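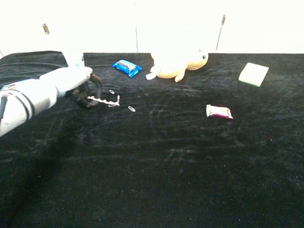 How do I get rid of the hum when I play a tape machine through a mixer?

Unplug things one at a time until it stops, and the last thing you unplugged is your culprit. Nine times out of ten it's a ground loop between the machine and the mixer, and running both off the same mains strip will cure it.

Full question, posted Thu 5 July:

I've inherited a Multico reel-to-reel, a two-track one with a handle that suggests somebody once thought it was portable. I want to use it for tape loops in a piece for cello and whatever comes out of the speakers. At present what comes out of the speakers is a low B flat, more or less, which would be fine if the piece were in B flat. It hums as soon as I plug it into my little Oner mixer. It doesn't hum on headphones straight from the machine. The tape can be stopped or running, makes no difference. I've swapped the leads twice. The cellist has started tuning to it. Our performance is in November at the Flukavstead arts centre and I'd like the hum gone by then, or at least moved to a more useful note.

3 answers

Answer 1 (accepted)

Quiet on headphones and noisy into the mixer means the machine itself is probably fine, so put the screwdriver down. You have two bits of kit earthed in two places and joined by the screen of an audio lead, and the hum is going round in circles.

Start with the shared mains strip. If that doesn't do it, put a pair of isolating transformers in the line between tape machine and mixer. I use a Haque box that cost me 19 quid second-hand and has outlived two mixers. Cheap ones thin out the bass a bit. On loops made of old tape you may well not notice, and if you do you can call it a decision.

Do not take the earth wire out of the mains plug. Someone always suggests this. It does stop the hum, and it may also stop the composer.

Also keep the machine away from wall-wart power supplies. The heads will pick up the field from a big transformer if you park one next to them, though that would show up on your headphones too, so I doubt it's your trouble today. It might be on the night, when a helpful person stacks everything on one table. 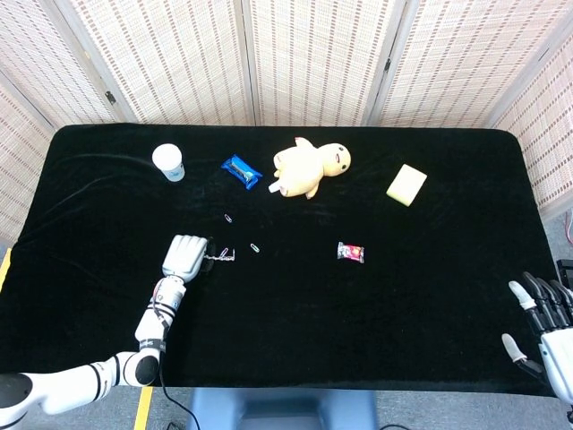 Black cloth on the table, folding screen behind.

Answer 2

Everyone will tell you ground loop and they're usually right, but check the output level as well. A lot of these old machines put out far less than a modern mixer expects, so you crank the gain and bring up every bit of muck in the room. Use a line input if the Oner has one. Mine was in the mic socket for a whole season and I blamed the wiring, the building and the viola.

If you still have a trace left, notch it at the mains frequency and again an octave up. Go narrow or you'll scoop out the bottom of your cello.

Answer 3

just sample the loops into a laptop. I had 1,000 feet of tape on the floor once and never again

Comment from the asker

Shared strip got rid of most of it, line input did the rest. Thank you both. To the laptop person, I've considered it, but then I'd have carried the thing up two flights of stairs for nothing. The cellist says she misses the B flat.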